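Teleop corner: packing the plate

Since September the Flirley group has been teaching a two-armed robot to move a plate from a kitchen counter into a box. All of it is done in simulation for now. Deepak Tomar sits at the desk in the back room with a headset and a pair of gloves, and the simulated hands follow his. Each run is recorded from start to finish and saved with a short note.

The plate has food on it, and that makes the job harder than it sounds. Tilt the plate too far and the food slides. Come down on it with the palm and the run is thrown out. Operators are asked to find the rim first, get the other hand under or beside it, and only then lift.

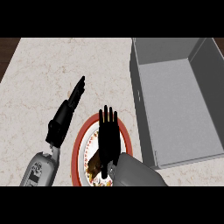

Deepak has recorded 230 runs so far, and 88 of them were kept for training. Most of the rejected ones failed on the approach. Operators tend to watch one hand and forget the other, which drifts off over the counter and then has to be brought back in a hurry. Ásdís Østergaard, who checks the recordings, would like people to move both hands together even if it costs a few seconds. A slow run is still usable. She marks a run down if there is a long pause in it, as the robot learns the pause too.

The first model trained on the kept runs was tried on 20 new starting positions last month. It reached the plate in most of them and got it into the box in a few. The misses were nearly all on the right side, where the forearm blocks the operator's view of the rim. Esben Hallgrímsson is adding a second view to the headset for this.

We need more operators, and no experience is required. A session lasts 33 minutes including the warm-up. Morning slots start at 9:30. Write to Esben if you want one, and tell him if you are left-handed so he can set up the gloves.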